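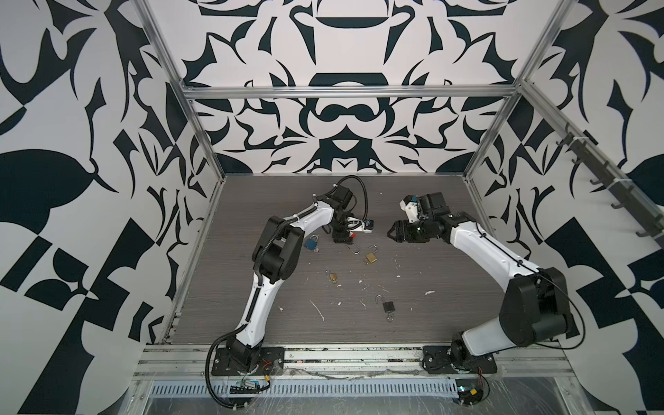
Re-dressing the cables on a two-arm cell (my Fluvent routine)

I look after a two-arm bench cell that we call Juvby, and the part of it that eats most of my time is the cabling. The motors are fine. The controller is fine. It's the sleeves and the skinny little camera leads that work themselves loose and start rubbing on things, and then one morning a wrist camera drops out halfway through a run and I get to spend my coffee break hunting for it!

So this is how I go through the whole lot, start to finish. It takes me 40 minutes if I don't get interrupted.

What you'll want within reach

Small flush cutters, a bag of narrow zip ties, a soft brush, a hex key set, and a flashlight. I also keep a roll of Matheson cloth tape for chafed spots, but any decent harness tape will do.

Step 1. Park the arms and power down

Send both arms to a low resting pose first, so they don't sag when the motors let go. I hold each one by the forearm anyway (call me nervous). Then switch off at the supply and pull the plugs at the bases. Ours have yellow connectors there, and I've learned to grab the housing and leave the thin red wires alone.

Step 2. Start at the base and work outward

Run your fingers along the sleeve from the base plate up to the elbow. You want a nice generous loop on the outside of the base joint. If it's snug there with the arm parked, it'll be way too tight when the base swings all the way over. I cut the first tie, feed a bit more sleeve down, and tie it again, leaving the tie loose enough that I can still turn it with a fingertip.

Step 3. Elbow and forearm

Fold the elbow by hand to both ends of its travel and watch the sleeve the whole time. Any place it gets pinched between the housing and the link, move the tie back toward the middle of the link. Thin camera cables get their own ties along the forearm. I used to bundle everything together and I lost 3 leads that way before I quit doing it.
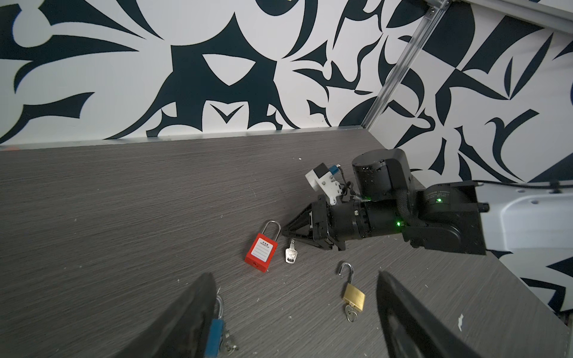
Wrist camera leads are the fussiest bit of the job, and I do them last, with the gripper closed and the wrist rolled to its middle position. Unplug the lead, look into the connector with the flashlight, brush it out, and push it back in until it seats. On our sensor module that's the small blue connector on top, with short black wires running down to the wrist, so there isn't a lot of slack to play with. Go gently, and check the screws on the printed mount while you're up there. A quarter turn is plenty in plastic, ask me how I know.

Step 4. Power up and look for lights

Plug the bases back in, switch on, and wait for the status LEDs. Then open Fluvent and bring up the camera views one at a time. I wiggle each lead with the motors still disabled while I watch its view on the screen. If the picture flickers, go back and reseat it.

Step 5. The slow lap

We have a little motion script named Grilto that walks every joint to its limits at low speed. I run it on one arm, then the other, then both, with my hand near the stop button. Clear the table first! Padlocks and keys are exactly the sort of thing a gripper will happily bulldoze into a cable. I let it do 7 laps per arm and listen for ticking, which with these arms nearly always means a tie tail is catching on a housing. Trim it flush and go again.

Step 6. Brush off the table and log it

Sweep up the clippings and any other bits on the tabletop, put the props back, and write down the cycle count. Mine read 3,119 the last time I did this, back in July, and I've got the next session penciled in for whenever the left elbow sleeve starts looking shiny.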